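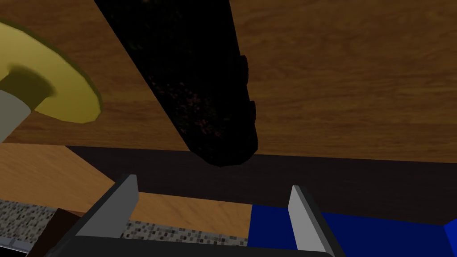 How do I put the pieces of a recital in order before I print the program?

Open the Running Order page in Greveo, drag each piece to its place, and lock the order before you go to the Print page. Once the order is locked, the page numbers, the texts and the timings all follow it.

4.2 Setting up a running order

1. From the Season list, open the concert you want to work on. If it has no pieces yet, enter them first (see 4.1).

2. Click Running Order. The pieces appear in the order they were typed in.

3. Drag a piece by the handle at the left of its title. A suite or sonata moves as one block. To move a single movement, click Split first.

4. Set the gap after each piece. The default is 30 seconds. Use a longer gap where the player has to retune or change instruments.

5. Add the intermission with Insert Break. A break can't be placed inside a block that hasn't been split.

6. Check the total at the foot of the list. It includes gaps and breaks but leaves out encores.

7. Click Lock Order.

Note: Piece lengths come from the Comero catalog file supplied with the program. They are averages. If the player has given you their own timings, type them over the catalog figures. Your figures are shown in bold and are kept when the catalog is updated.

Caution: Splitting a block removes its shared heading. If you join the movements again, you have to retype the heading.

4.3 Keys and transitions

Turn on Show Keys to see the key of each piece beside its title. A small arrow marks any place where two neighbors are more than 3 steps apart on the circle of fifths. The arrow is only a reminder and doesn't stop you from locking the order. Pieces with no key entered are skipped.

To compare two orders, click Save as Draft, rearrange the list, and save again under another name. Drafts are listed by date. Only one draft at a time can be locked.

4.4 Program notes

1. Select a piece and click Notes.

2. Type or paste the text. Each note can hold up to 4,000 characters, but the Quintana booklet layout has room for 300 words per piece and carries the rest over to the back pages.

3. Enter the writer's name in the Credit box. For a translated note, enter both names, for example: Gervásio Frota, translated by Vasilică Ardeleanu.

4. Click Save.

Caution: Unlocking the order after the notes are paged will clear any page breaks you put in by hand. Export a copy first.

For printing and folding, go to section 5.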